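Prundcombe bottle return to stay open through the winter

The glass return at the old Netport Road depot in Prundcombe will keep its doors open through the winter after all, which will come as very welcome news to everyone who has been saving up jars and bottles on the back porch and wondering where on earth to take them.

The return was set up in January as a small trial, tucked into one end of the depot, and was supposed to wind down when the leaves came off the trees. Instead it has grown and grown. In one week this fall it took in 207 crates of glass, and people have been driving over from as far away as Divau with their trunks clinking the whole way.
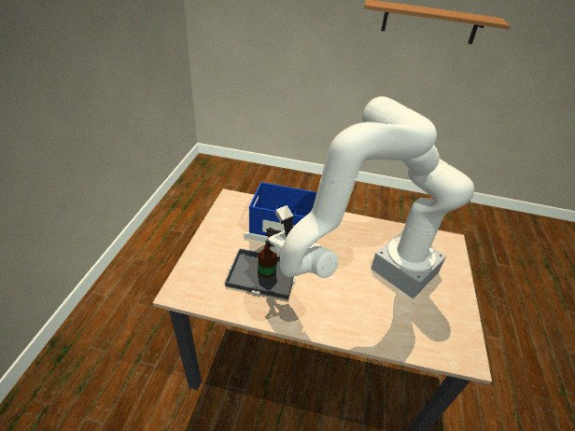 New hours and a longer counter

From now on the return will be open mornings and early evenings, with a break in the middle of the day so the full crates can be moved out back. The counter is being made longer too, so that two households can unload side by side - a real blessing for anyone who has stood in that line with a heavy box on one hip. There will be room for up to 20 cars in the side lot, and the gate on the church side will be left open for folks coming on foot or by bicycle.

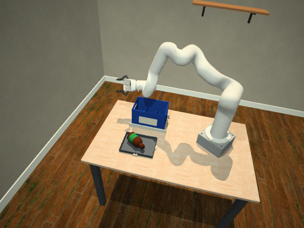 By the Prundcombe Courier news desk
Local news reporter

The money for the winter season comes partly from the town and partly from Kovalchuk, the family-run juice press out on the Netport side of the river, which buys back the bottles it can wash and fill again. The press says it would much prefer to see its own glass come home than to order new, and it has promised to take everything the depot can send through the cold months.
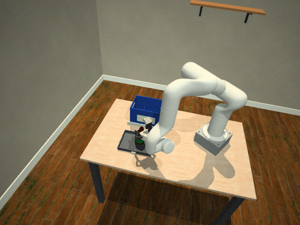 Households will still get a paper slip for each full crate, good toward a discount at the press shop, and slips from the summer will be honored too, so do have a look in the kitchen drawer before you throw anything away. At last count 94 households had signed up for the regular pickup, and there are 44 more on the waiting list, most of them on the hill streets where it is hard to get down with a load once the roads turn icy.

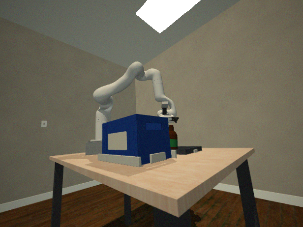 A few gentle reminders for those bringing glass in. Rinse everything, please, and take off the lids and corks, but don't fuss over the labels - they come off in the wash. Brown bottles are the ones the press is happiest to see, and a big blue box like the one on the table will do perfectly well for carrying them if you have run out of crates. Window glass, mirrors and light bulbs still can't be accepted, and should go to the town yard as before.

The winter hours are posted on the depot door.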